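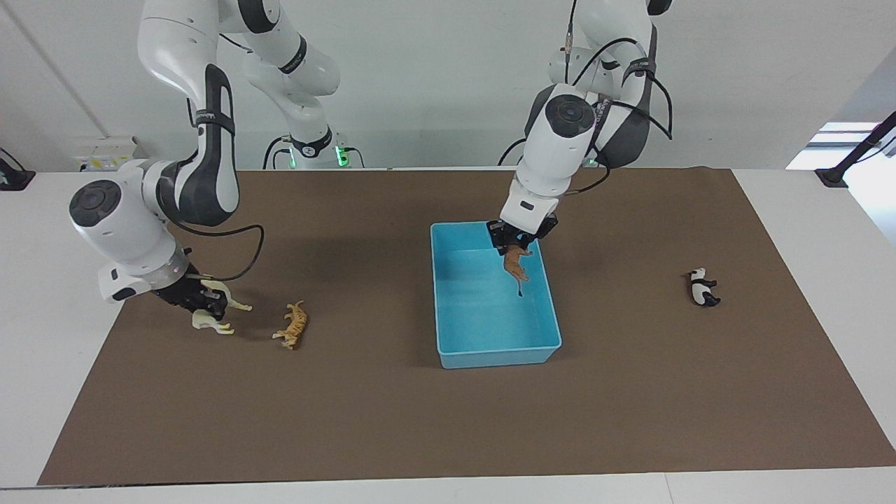

Gisela Ruppert wrote in to say I'd been far too relaxed about hedgehogs last time, and that a box put out in November with a fistful of damp straw in it is worse than no box at all. She's right about the straw! So I've had another go at this page, with her corrections and a few things I've learned since.

Making the box

I use untreated timber, 18 mm if I can get it, because the thin stuff warps by the second winter. Screws hold much better than nails. The doorway wants to be 13 cm square, and I put a short tunnel or an inside wall behind it so that a cat or a fox can't reach round the corner (our old tom used to try, the rotter). Sand the edges of the doorway and leave the inside bare, no paint or varnish. Drill a small air hole high up at the back and angle it downwards so the rain stays out.

I leave the lid loose with a couple of bricks on top. Hinges look smart – mine rusted solid.

What goes inside

Dry leaves, and plenty of them. Oak and beech are lovely, and so is anything medium-sized that packs down in layers. I bag mine up on a dry afternoon and keep the bags open in the shed for a week. Put a few handfuls in the box and leave a good heap just outside, as hedgehogs like to do their own furnishing and they'll drag in what they want. Hay works poorly for me and long string-like bits can get round a leg, so I pick those out.

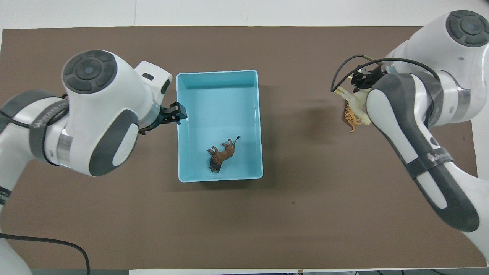 Where to put it

Somewhere quiet, against a hedge or behind the shed, with the doorway facing away from the north wind. Raise it on two bits of slate so the floor doesn't sit in a puddle. I stood mine under the down pipe the first year – don't do that.

A box is no use if they can't get to it, so have a word with next door about a gap under the fence. Same size again, 13 cm square. I cut ours with a padsaw in ten minutes and rubbed the edges down.

Cleaning it out

Once a year, in April, and only when you're certain it's empty. I lay a twig across the doorway and if it hasn't moved after five nights I lift the lid very slowly. Anyone at home? Lid back on, go away, try again in a month. Otherwise tip the old leaves out, wearing gloves, scrub with boiling water and leave the whole thing open in the sun until it's bone dry. I don't use bleach in mine.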